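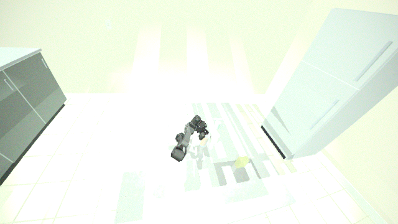
Quem somos

Iledov é uma casa de encontros no centro da cidade, para as pessoas que chegaram de outro lugar e ainda não conhecem quase ninguém. Fazemos jantares, caminhadas, grupos de conversa e uma coisa que chamamos mesa comprida, que explico mais abaixo. Não somos uma agência de namoro, embora já tenham acontecido dois casamentos e nós fomos convidados para um deles.

O meu nome é Ladi Obi. Cheguei a Portugal com uma mala, um contrato de trabalho de seis meses e um português que aprendi com um livro antigo. No livro as pessoas diziam «Vossa Excelência» no correio. O trabalho correu bem, os colegas eram simpáticos, mas às seis horas todos iam para as suas famílias e eu ia para um quarto alugado onde o vizinho de cima tocava acordeão. Passei assim o primeiro inverno. Falava com a senhora da padaria e com o condutor do autocarro, e agradeço aos dois até hoje.

Em novembro do segundo ano escrevi um papel à mão e colei-o na porta da lavandaria: «Faço arroz para seis pessoas no domingo que vem. Quem quiser conversar, pode vir.» Vieram quatro. Uma delas trouxe o irmão, que comeu muito e não disse nada, e que hoje organiza as nossas caminhadas. O arroz ficou salgado. No mês seguinte repetimos, com outra pessoa a cozinhar.

Como crescemos

Durante bastante tempo não tivemos nome nem casa. Encontrávamo-nos em apartamentos pequenos, com pratos emprestados, e quem morava no quarto andar sem elevador era sempre desculpado de receber. O nome Iledov apareceu numa dessas noites, numa brincadeira com as letras que havia num jogo de palavras, e ficou. Não significa nada em nenhuma língua que conhecemos, mas se alguém souber de uma, por favor escreva-nos.

Abrimos a sala atual num dia 24 de julho, com muito calor e uma ventoinha só. É um rés-do-chão de uma antiga loja de tecidos. Pintámos as paredes nós mesmos, e por isso peço que não olhem muito para o canto junto à janela. Desde a abertura já passaram por aqui 3063 pessoas inscritas, contando também aquelas que vieram uma vez e preferiram não voltar. No último ano fizemos 738 encontros, entre grandes e muito pequenos. O menor teve duas pessoas, que jogaram damas.

O que fazemos

A mesa comprida acontece duas vezes por mês. Cada pessoa senta-se ao lado de alguém que não conhece, e a meio do jantar metade da mesa muda de lugar. No início muita gente não gosta desta mudança. Pedimos que experimentem mesmo assim.

As caminhadas Mutar são de manhã, com um ritmo lento, e terminam num café. Descobri que para muitos é mais fácil falar quando se anda, porque não é preciso olhar para a cara do outro -- e quando o assunto acaba, há sempre uma árvore ou um cão para comentar. Os cães são bem-vindos. As crianças também, com um adulto.

O grupo Probert é para quem quer praticar português sem vergonha. Não é uma aula e não damos certificado. Sentamo-nos, há chá, e cada semana alguém traz um tema: a renda da casa, as saudades, como se recusa um convite sem ofender. Eu continuo a participar neste grupo como aluno, e o conjuntivo continua a vencer-me.

Há ainda o Navent, que é o nosso caderno de pedidos e ofertas. Alguém precisa de companhia para ir ao médico, outra pessoa sabe coser bainhas, uma terceira tem limões a mais. O caderno está na entrada, de papel, e uma vez por semana copiamos as páginas novas para a lista de correio eletrónico, que tem quase 3000 endereços.

Sobre a amizade, o que pensamos

Não prometemos amigos a ninguém. Uma amizade leva tempo, e em adulto leva mais tempo do que na escola, onde nos víamos todos os dias sem combinar. O que podemos fazer é repetir: o mesmo lugar, a mesma hora, algumas caras iguais. Por isso aconselhamos vir três ou quatro vezes antes de decidir. Quem é tímido pode pedir uma tarefa, por exemplo pôr os talheres, e assim tem onde colocar as mãos enquanto os outros chegam.

Temos poucas regras. Ninguém é obrigado a contar a razão de ter vindo para cá. Não se vende nada durante os encontros. Se uma pessoa diz que não quer dar o seu número de telefone, a conversa sobre o número termina nesse momento.

Como nos pagamos

As caminhadas e o grupo de conversa são gratuitos. Na mesa comprida pedimos uma contribuição para a comida, e quem não pode pagar fala comigo ou escreve, sem precisar de explicar. O resto vem de 200 sócios, que dão uma quota pequena por mês e recebem em troca um convite para a festa de inverno e, com alguma insistência minha, a receita do arroz (já corrigida no sal).

Visitar-nos

A porta abre ao fim da tarde. Não é preciso marcar para a primeira visita, só para os jantares, onde as cadeiras acabam depressa. Se a porta estiver fechada e houver luz, batam com força -- a campainha funciona quando quer.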